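4.2 Kitchen task trials with the Clasis kit

We assessed the Clasis tabletop kit (Povmont, second hardware revision) as sold, no custom parts. Set-up by one operator, Vernon Sawatzky, following the vendor's quick-start guide. Calibration took most of a Sunday, mainly becuase the guide assumes a fixed bench and ours is on castors. Unit price was $3,000 before freight, which put it well under the Sancombe package reviewed in 4.1.

Task set: bread handling, moving slices between a plate, a tray and a cutting board. Chosen for soft, deformable items with weak edges – a known sore spot for parallel grippers at this price. 50 attempts per slice orientation, default grip force, then repeated at the reduced setting suggested by Kettunen support. Objects were laid on brown paper to cut glare off the white tabletop and to make clean-up quicker. Layout is shown in Figure 4.

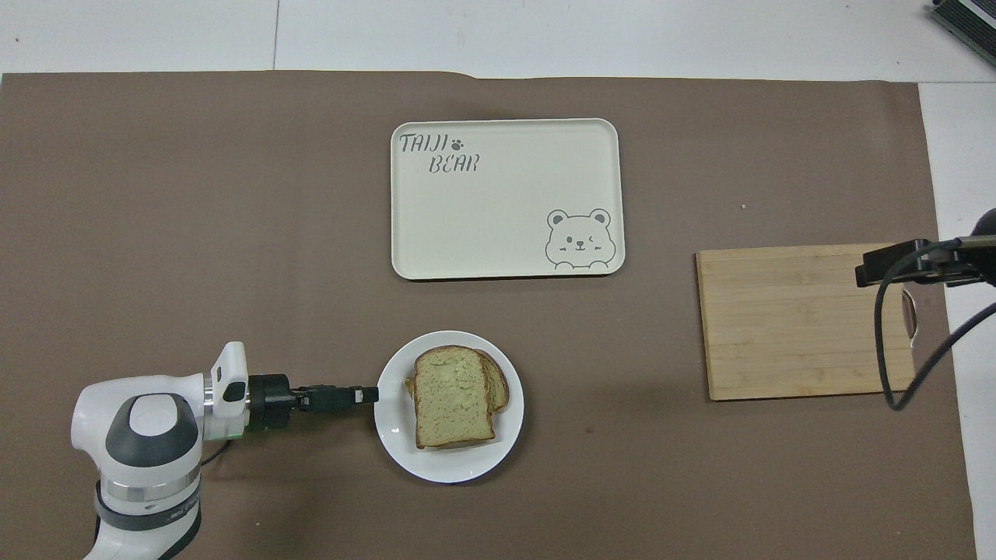
Figure 4. Bread task, overhead view. Gripper at the left rim of the plate, before contact with the slices; tray above, cutting board at right.

Low side approaches gave the most trouble. The fingers have to clear the plate rim and still get under the crust, and the stock planner has no colour-based rim detection, so offsets were entered by hand. Vilho Turunen re-scored all logged attempts without seeing the force setting. Agreement was good, see Table 6. Crumb build-up on the finger pads not measured, tho it should of been.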